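Zwischenbericht April: Farben und Trennwände im Projekt Gunum

Hallo zusammen,

seit dem letzten Bericht ist einiges passiert, und das meiste davon ist erfreulich! Von den 4.000 Euro Fördermitteln sind bisher 1.625 Euro ausgegeben, fast alles für Platten und Kleinmaterial. Die Belege liegen gesammelt im Ordner, die Rechnung von Ruko reiche ich noch nach (die kam mit falscher Adresse und musste neu geschrieben werden).

Bei den Farben bin ich jetzt bei Rosa und Türkis gelandet, dazwischen eine schmale weiße Trennwand. Das Rosa glänzt, das Türkis ist deutlich matter — mir gefällt gerade dieser Unterschied, auch wenn Staub und feine Kratzer auf Glanz natürlich schneller auffallen.
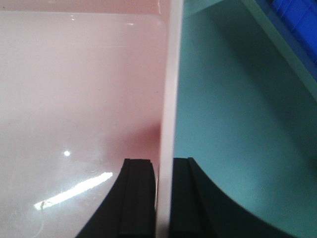 Mit den Trennwänden selbst komme ich gut voran. Neun Fächer sind fertig eingeteilt, geplant sind insgesamt bis zu 21. Die Werkstatt in Prutness hat mir den Zuschnitt für Mai zugesagt, und bis dahin kläre ich noch, ob wir die Wände fest einkleben oder nur stecken. Ich bin für Stecken, dann kann man später umbauen!

Offen ist außerdem die Beschriftung. Das Angebot von Mathew war mir zu teuer, ich hole gerade ein zweites ein. Wenn ihr bei der Schrift mitreden wollt, meldet euch bitte bis Ende April — danach geht der Auftrag raus.

Viele Grüße aus der Werkstatt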